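Visitor counts and bed nights for the Murkby coast, kept as plain CSV files. Last checked Tue 8 October.

# murkby-bed-nights

Monthly figures on overnight stays and day visits in Murkby and the villages along the bay. The numbers come from guest houses, the two campsites and the ferry office at Dekent. Kátia Guerra maintains the files and answers questions about them.

## Files

- `stays.csv`: one row per place to stay per month
- `ferry.csv`: foot passengers landed at Dekent, by sailing
- `events.csv`: festivals, regattas and market weekends, with start and end dates
- `places.csv`: the list of places to stay, with bed counts and opening months

All files are UTF-8 with commas as separators. Dates are written year first. An empty cell means the figure wasn't sent in; a zero means the place was open and had no guests.

## Columns in stays.csv

| Column | Meaning |
|---|---|
| `place_id` | matches `places.csv` |
| `month` | year and month |
| `beds_open` | beds on offer that month |
| `bed_nights` | beds slept in, added up over the month |
| `home_region` | where most guests came from, if known |
| `source` | `form`, `phone` or `nosura` |

Rows marked `nosura` were exported from the Nosura booking system. It counts a cot as a bed, and the paper forms don't. Take `cots` off `bed_nights` before comparing the two.

## Known problems

- Places with fewer than 7 beds are added together under `place_id` 500. Please don't try to split them.
- The Jabłońska guest house changed its opening months and has no rows for December. Its older rows are correct.
- Ferry counts include islanders going home. There is no way to separate them from visitors.
- A stay that runs over the end of a month is split by night in the Nosura rows, but on paper forms it is often put down to the month of arrival.
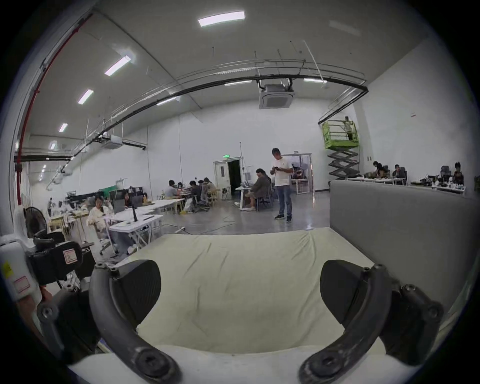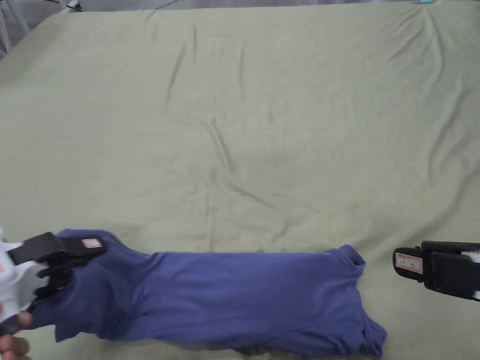
## Updates

New figures go in on the 15th of each month. Late forms are added at the next update, and changed rows are listed in `CHANGES.md`. Totals for the latest month usually go up a little once the last forms arrive, so wait for the second update before quoting them.

To report a mistake, open an issue with the `place_id` and the month. If you run one of the places listed and want a figure corrected, send the form again with "replaces" written at the top.

## Licence

Free to use with credit to "Murkby bed nights". Version 9 is the current release.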